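Hudulitz wrist camera comparison: README

Version 3 of the notes. Maintained by Tarek Tazi. Recordings by Karim El Ouafi and Tarek Tazi.

What is in here
27 recordings from a small wrist camera, made while trying the Dirneo controller against the older Lendness one on the same arm and the same black gripper. Each recording has a video file, a joint log and a text note. The notes are uneven. Karim's are longer.

Why we made it
Shehata's setup guide says the Dirneo controller gives "smoother approach in tight spaces." We could not find out what that was measured on, so we ran our own approaches near walls and containers. Please don't read the result as a ranking. One arm and two operators is thin evidence, and both of us had opinions before we started.

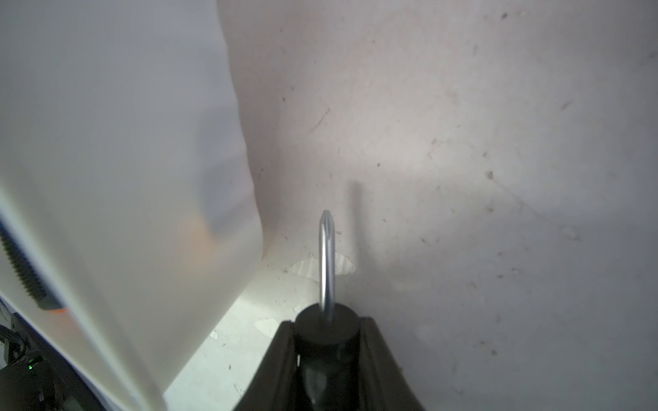

The silver pin on the black cap is the point to track. Its shadow falls on the wall behind, and an automatic tracker may follow the shadow instead of the metal. Highlights along the shaft are bright enough to cause trouble too. The pale wall is full of specks and scuffs, so a method that does well on it may be matching the marks and learning little about the pin.

Does the Dirneo controller beat the Lendness one?
We can't tell from these recordings. Approaches looked steadier to Karim and the same to me, and the joint logs don't settle it.

Known problems
- Recordings 1 to 8 use an older clock setting. Joint times and video times drift apart. Don't use them for anything that depends on timing.
- Exposure was left on automatic throughout. Bright areas wash out.
- Contact was never measured. There is no force sensor, and the "touch" field in the notes is an operator's guess.
- Camera calibration was done once, in December, and not repeated.

Not suitable for
Grasp success rates, safety claims, or sales slides.

Changes
March 4, 2022: removed the smoothness score. It depended mostly on the filter we picked.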